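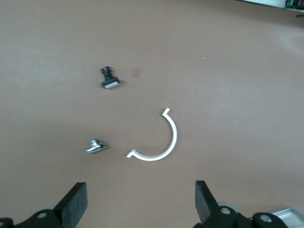 Wan asked in the service notes whether the fingers can be re-zeroed with parts still lying on the table. They can, provided every part is outside the closing path and the arm is at the view position. The procedure below assumes this.

4.3 Setting the gripper fingers and wrist camera

Applies to the Mulemach bench cell with the Curulari two-finger gripper. Allow 9 minutes. Repeat after any finger change or collision stop.

CAUTION: The fingers close without warning when the zero command is sent. Keep hands off the table until the status line reads IDLE.

1. Move the arm to the view position. Both black fingers must show along the bottom edge of the camera view, with open tabletop between them.

2. Set the arm to HOLD. Do not switch off arm power. The wrist drops slightly when the brakes engage and the setting will be lost.

3. Check the screws on the finger mounts. Tighten any that turn under light pressure. Do not use thread lock on the finger side.

4. Wipe the inner face of each finger with a dry cloth. Solvent softens the pad.

5. Open the Idix panel, select GRIPPER, then ZERO. The fingers close, stop on contact and reopen.

6. Repeat step 5 until 3 readings have been taken. If they do not agree, go to 4.5, Worn or loose fingers.

7. Select CAMERA, then FOCUS. Focus is set for the table surface at the middle of the view. A small part farther away may look slightly soft, and this is acceptable. If parts near the middle are also soft, clean the lens and repeat.

8. Save. The panel shows code 2161 when the new values are stored. Any other code means the old values are still in use.

Note: Curved clips and small shiny fittings are harder to grip than flat-sided parts. Use them for the pick test in 4.4 only after a flat-sided part has passed.

Note: Glare on bright metal can shift the pick point. Lower the bench light before changing the camera exposure.

Note: Marks on the table can be read as thin parts. Clean the surface, or mask the area under TABLE, IGNORE.

Panel versions issued before August do not have the IGNORE setting. On those versions, raise the minimum part height to roughly 3 mm.

Last revised Sat 26 July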